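Brillik Descaling Powder for Sinks, Taps and Kettles, 700 g tub

Made by Brila in Trorkbridge. Also sold as a refill bag of 400 g and a small trial bag of 100 g.
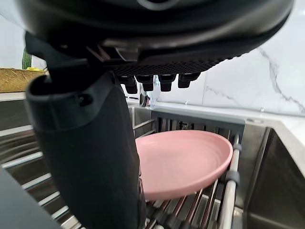

The powder is the same in all three sizes. Only the packing is different, so if you have already a tub at home you can buy the bag and pour it in. The opening of the tub is 74 mm wide, and a normal soup spoon goes in without touching the sides. We were asked for this many times after the first tub, which had a narrow neck and made everybody angry.

What it is

Brillik is a fine white powder that removes limescale, tea marks and the grey film that hard water leaves on a sink. The main part is citric acid. There is also a little sodium carbonate, which makes the powder fizz when it meets water, and a small amount of a mild washing agent made from coconut oil. We do not put perfume in it. We do not put colour in it either. A customer wrote to us that it smells "of nothing, and then a little of lemon", and we think this is a fair description.

It is not a scouring powder. The grains dissolve in warm water and after this there is nothing left to rub with. If your sink has burnt fat or old paint on it, you will need a different product, and we are happy to advise you which one.

Where you can use it

Stainless steel sinks and drainers
Ceramic and fireclay sinks, if the glaze is whole
Chrome taps and shower heads
Glass, including jars and vases with a white ring
Kettles, coffee pots and the inside of steel flasks
Toilet bowls

Where you must not use it

Marble, limestone, travertine and any other stone that contains lime. The acid will eat the polish and it cannot be put back at home. Please be careful with this also when the sink is steel but the worktop around it is stone, and lay a folded towel along the edge before you begin.
Enamel, old or new, unless the maker says clearly that it resists acid.
Aluminium pans, zinc and galvanised buckets.
Taps with a gold, brass or copper finish. Some of these have a lacquer that will survive and some do not, and from outside we cannot tell you which kind you have.
Cement grout, if it is fresh.

If you are not sure, mix a little powder with water in a cup, put one drop in a corner where it will not be noticed, wait two minutes and rinse. Look at the place again when it is dry.

How to clean a sink

Take everything out of the sink first, also the strainer. Wash away food and grease with your usual washing-up liquid. Limescale that is covered with grease does not dissolve, and this is the most common reason that people write to us to say that the powder does not work.

Wet the whole sink with warm water. Sprinkle one level spoon of Brillik over the bottom and a little on the sides, as far as it will stay. It will fizz gently. Leave it for ten minutes, then spread it with a wet cloth or a soft brush and rinse it well with cold water. Dry with a cloth that does not leave fluff.

When the scale is thick, for example around the plug hole or under the place where the tap drips, one time will not be enough. Make a paste from three parts of powder and one part of water, press it on the scale with the back of a spoon, and cover it with a piece of wet kitchen paper so that it does not dry. After half an hour most of it will be soft. Do not scratch it with a knife. Put new paste on and wait again.

How to clean a tap

The scale sits mostly at the end of the spout, where the small sieve is. If you can unscrew the sieve, put it in a glass with warm water and one small spoon of powder and leave it for an hour. Please close the plug before you unscrew anything — the rubber ring is thin and it likes to go down the drain.

If the sieve does not come off, fill a small plastic bag with the same solution, pull it over the end of the spout and tie it with a rubber band. Half an hour is enough for chrome. We do not recommend to leave it overnight. Even good chrome has small holes where the acid can get under, and afterwards the surface will lift.

How to clean a kettle

Fill the kettle half with cold water, add one spoon of powder, and only then switch it on. Never add the powder to water which is already boiling, it will foam over the top very quickly. Switch off before it boils, leave it for twenty minutes and pour it away. Boil fresh water once and pour this away too. Then you can make tea.

For coffee machines please read what the maker says. Some machines accept a descaler with citric acid and some ask for another acid.

Safety

Irritates the eyes. Keep away from children. Wear household gloves if your skin is sensitive or if you have a cut on your hand, it will sting. If the powder gets in your eye, rinse with a lot of clean water for several minutes, take out contact lenses if you can do it easily, and see a doctor if it does not get better.

Do not mix Brillik with bleach, or with any cleaner that contains bleach. An acid and bleach together give off chlorine gas. This means also that you must not use one directly after the other in the same sink or toilet. Rinse very well between, open the window, and if possible do them on different days.

Storage

Close the lid until it clicks. The powder takes water from the air and after some weeks in an open tub it becomes a hard cake. A cake is still good to use. Break it with the handle of a wooden spoon, or put a piece directly in the toilet bowl. Please do not keep the tub under the sink if there is a leak there, and do not put a wet spoon in it.

We print the date of filling on the bottom. In a closed tub the powder keeps for three years.

Packing

The tub and lid are made from polypropylene. The label is paper and comes off in warm water, so the tub can be used again for nails, seeds or clothes pegs, but not for food. The refill bag is paper with a thin inner layer, and for this reason most places do not take it with the paper waste. We are looking for a better bag. Raghda Nassar, who is responsible for our packing, has tested several, and until now every one that could be recycled easily let the damp in before the winter was over.

Questions that customers send us

My sink looks dull after cleaning. Did I damage it?
Probably not, if it is steel. A white veil after drying is usually powder that was not rinsed away. Wash again with plain water and dry. On old steel it also happens that the scale was hiding fine scratches, and when the scale is gone you notice them for the first time.

Can I use it with a septic tank?
Yes, in the amounts on the label. One or two spoons in a week will do no harm to the tank.

Why is it not a liquid? The old one was.
The liquid was mostly water, and it was heavy to send. With powder you can also make the solution as strong as you need. We know that some of you miss the spray bottle. You can put two spoons of powder in a half litre of warm water, let it become clear and fill it in a clean spray bottle. Write on the bottle what is inside, and use it in one month.

Is there a spoon in the tub?
No more. Until last October there was a plastic spoon, and most customers told us that they threw it away.

Does it work on rust?
A little. Light brown spots from a wet tin will go. Deep rust will not.

Delivery and returns

Orders leave Trorkbridge within two working days. The 700 g tub goes as a small parcel, the two bags fit through a normal letter box. If a tub arrives with a broken lid, please send us a photo and we will send another one, you do not have to return the first. Unopened tubs can be returned within thirty days.

For larger quantities, for example for cafés, schools and cleaning firms, please write to Waqas Malik at our office. He can also send you the safety data sheet on paper. The shop of Owusu in the market hall in Trorkbridge keeps all three sizes, if you prefer to buy it by hand, and there you can bring back clean tubs.

Product text last changed 4 March 2023.

Related items

Brillik refill bag, 400 g
Brillik trial bag, 100 g
Brila washing-up soap, block
Brila washing soda
Soft sink brush, beech handle
Cotton drying cloth, set of two
Household gloves, medium
Empty spray bottle, half litre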